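Old computers wanted: Custlow repair drive is back for August

Hi everyone, Maricruz Varela here from the Custlow Repair Shed. I'm writing this one myself again, so please forgive the rambling! Our yearly computer drive opens in August and we'd love your dusty old gear.

Last year you gave us 455 machines, which filled the shed, the hallway and most of my garage (my husband still brings it up). This time we've got a proper home for it all, a bigger space on Gesdale Road with a loading dock and a kettle that works. We'd like to reach 1,000 by the time we close the doors.

What do we take? Desktops, laptops, monitors, keyboards, old office servers, and that bag of cables you've been moving from house to house. Working or not, bring it in. We wipe every drive before anything else gets done to it, and if you'd like to stand there and watch, pull up a chair. Machines we can fix go to families and students around town. The rest gets stripped for spares, and what's left goes to the metal recycler.
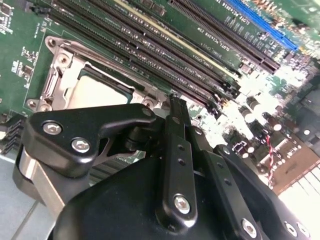
Community news

Businesses, this part's for you. When an office clears out its server room, we're very happy to get the call. Boards with the processor and memory slots in good nick are gold to us, so please leave the parts in place and let our crew do the pulling. Wenceslao Palacios runs pickups for anything too heavy for your car boot, and he'd like 12 hours' notice, please, not a phone call from your driveway.

We're also starting a beginners' repair class called Pop, as in "pop the lid off". Tonantzin Beltrán is teaching it, and I've sat in on her trial run and finally learned what a heat sink is for. There are 10 spots in each group, it's free, and you keep whatever you fix. Teens are welcome with a grown-up.

Drop-offs open at 9 am and finish at 4 pm. Please don't leave things outside overnight, the rain gets in everywhere.

For interviews, pickups or class bookings, ask for Maricruz or Tonantzin at the Custlow Repair Shed front counter, Gesdale Road.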